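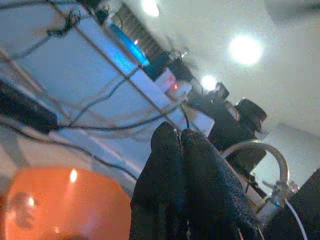 Bralline Teller 5 in Orange

Endlich ein Teller, der auf dem Tisch gute Laune macht! Der Bralline Teller 5 ist der fünfte in unserer Reihe für Terrasse, Camping und Alltagsküche, und er ist uns von allen der liebste geworden. Das Orange ist kräftig und satt, die Fläche matt, und genau diese Mischung sieht auf einer weißen Tischplatte so frisch aus, dass wir beim Decken jedes Mal wieder hinschauen.

Entworfen hat ihn Evdokia Galanis, die vorher lange mit Steinzeug gearbeitet hat. Man merkt das an der Form: großzügige Fläche, kein überflüssiges Dekor, dazu ein Rand, der gut in der Hand liegt. Wir haben im Laden die verschiedensten Gerichte darauf angerichtet (Linsensalat, Spiegeleier, Wassermelone mit Feta, einmal auch ein ganzes Blech Zimtschnecken in mehreren Etappen), und am schönsten wirkt für uns alles Grüne. Gurkensalat mit Dill auf Orange – unbedingt ausprobieren!
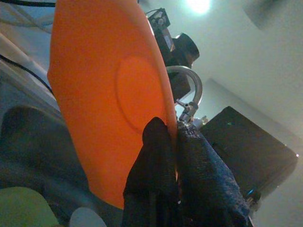 Teller 5, Orange: matte Fläche mit leicht erhabenem Ring in der Mitte

Material und Alltag

Gefertigt wird der Teller aus durchgefärbtem Melamin. Kleine Kratzer fallen dadurch kaum auf, und mit 183 Gramm ist er leicht genug für den Picknickkorb. Er darf in die Spülmaschine, am besten ins obere Fach. Für Mikrowelle und Backofen ist er nicht geeignet. Currys und Rote Bete bitte nicht über Nacht stehen lassen; falls doch einmal ein Schatten bleibt, hilft ein Brei aus Natron und etwas Wasser. Scheuermilch und Stahlwolle nehmen der Oberfläche den schönen matten Ton.

Passt gut dazu

Die Schale Flotix gibt es im selben Orange, sie fasst rund 43 cl und ist unsere Lieblingsschale für Müsli. Wer es ruhiger mag, kombiniert den Teller mit dem Becher Drummond in Sandgrau. Dionysis Tzanetos aus unserem Laden deckt am liebsten wild durcheinander, und auch das sieht großartig aus.

Auf einen Blick

Gewicht: 183 g
Material: Melamin, durchgefärbt
Oberfläche: matt
Farbe: Orange
Spülmaschine: ja, oberes Fach
Mikrowelle und Backofen: nein
Artikelnummer: 93-5

Lieferung

Der Teller ist einzeln oder im Fünferset erhältlich. Verpackt wird in Karton und Papier, ganz ohne Folie. Im Juli kommt eine zweite Farbe dazu, ein tiefes Petrol, auf das wir uns schon riesig freuen. Vorbestellungen nimmt Zoi Chrysikopoulos gern über das Kontaktformular entgegen.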